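Trillar two-finger gripper kit: six weeks in, and would I spend the money again?

Four stars. Would have been four and a half if the cable had been longer.

Bit of background so you know who's talking. I run packing for a small gift and tea business (we do a lot of little cartons, tins and sampler boxes) and I'm the one who has to put the equipment budget together every June. I'm not an engineer! I can follow a manual and I own a decent set of hex keys, that's my level. We already had a small arm on the bench from Truveo and the old suction cup on the end of it was driving me up the wall, so I went looking for a pair of proper fingers.

I got quotes from three places. Fluscombe were the cheapest but wanted us to sign up for a yearly service plan, and Makowska had a gorgeous unit that cost more than our label printer and the bench it sits on put together. The Trillar kit landed in the middle. You get the two fingers, the linkages already bolted up, a wrist plate, a spare set of pads and a bag of fasteners that had one screw too many in it (still no idea where it goes).

Setup took me an afternoon. The manual is fine up to page nine and then it assumes you've done this before, so I rang their support line and got Hanna Boiko, who stayed on the phone while I found the right menu and never once sighed at me. Honest gold star for Hanna. 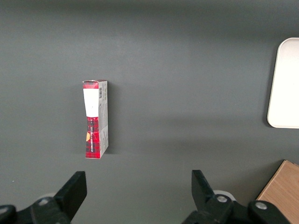
The opening width was my big worry when I was comparing specs, and it's been fine for everything we pack. Narrow cartons are easy. What you do need to budget for is the time spent teaching it each new shape. I'd put down two hours per product in my plan and it was closer to four for the first few, then it got quicker once I stopped fiddling with the grip force every five minutes. Start low, go up a notch at a time, write down the number. I crushed 30 sampler cartons before I learned to write down the number.

Dark matte fingers were a nice surprise too. Our last attachment was shiny and the overhead light bounced off it something awful, which gave me a headache by three in the afternoon.

Now the gripes. The cable is short, so we had to buy an extension at $48, and it wasn't on the quote. Replacement pads are $50 a pair and I'd plan on buying two pairs a year if you're running cardboard all day, because cardboard is rougher on rubber than you'd think. Freight was extra as well. All up I went $200 over what I'd pencilled in, and Zofia Dudek, who signs off on my spending, had a fair few questions about that. So add a line for bits and pieces before you take your plan to whoever holds the purse!

Also the carry case is rubbish. The latch popped off the first week and it's now held shut with packing tape, of which we have plenty.

Would I buy it again? Yep, and I've put a second one in next year's budget for the other bench, with the longer cable on the order from the start. If you only handle one size of box all year, you might get by with something cheaper. We change our range every season, so I'm happy to pay a bit more for fingers that can cope with whatever colour and shape turns up.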